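Règle 8

Le classeur de Metel pèse plus lourd que mon chat, et Hilkka Halonen le connaît par cœur. Moi, au bout de six mois, j'en étais encore à la page 131. « Lis tout haut, m'a-t-elle dit en posant son thé, et on verra si tu crois ce que tu lis. »

Alors j'ai lu. Règle 1 : personne ne tend la main au-dessus de la table tant que le bras est sous tension. Règle 2 : l'arrêt d'urgence reste à portée de celui qui surveille, et celui qui surveille ne fait rien d'autre (même pas boire du thé, j'ai regardé Hilkka, elle a regardé ailleurs). 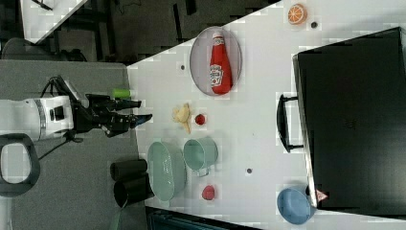
La pince ouverte devant la dînette, ketchup couché sur son assiette.

Il faut dire que chez Trarna, d'où je venais, on écrivait les règles après les ennuis. Une pince passait trop près d'un doigt, hop, un paragraphe ! Ici on les écrit avant, et on se dispute dessus pendant des semaines. La 8, par exemple, a occupé tout le mois de février : « Avant chaque essai, le bras est ramené à une position de départ, pince ouverte, et l'opérateur l'annonce à voix haute. » À voix haute, oui. Même quand on est seul. J'ai trouvé ça ridicule pendant quinze jours, à dire « pince ouverte » à une banane.

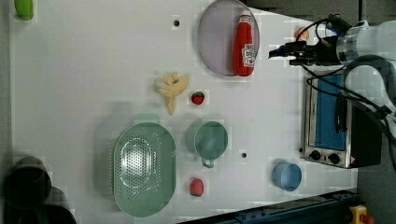
Le plan de travail vu du dessus, avec l'arrêt d'urgence dans le coin.

Et puis Partanen nous a envoyé quelqu'un pour l'audit. Une dame très polie, manteau jaune, stylo à quatre couleurs. Elle s'est plantée près du mini-four et elle m'a demandé pourquoi j'annonçais. J'ai ouvert la bouche pour réciter la page 159, celle des justifications, et ce qui est sorti, c'est : « Pour m'entendre si je me trompe. » Elle a noté ça en vert. Je ne sais toujours pas ce que voulait dire le vert.

Hilkka, elle, n'a rien dit. Elle a attendu que la dame soit dans l'ascenseur, elle a pris le classeur et elle a barré deux lignes de la 159 au crayon.

« Tu n'as pas le droit, ai-je dit. Il faut une demande de modification.

– Alors remplis-la, je signe. »
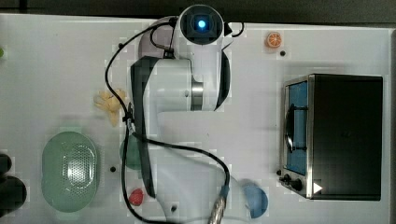 Le bras au-dessus de la table, voyant bleu allumé.

J'ai rempli la demande le soir même, en m'appliquant, avec ma phrase recopiée dans la case « texte proposé ». Elle avait l'air toute petite dans cette grande case. J'ai failli ajouter une référence de norme pour faire sérieux, et puis non. Le lendemain matin, j'ai retrouvé le formulaire sur mon clavier, signé, avec une tache de thé en plein sur la date.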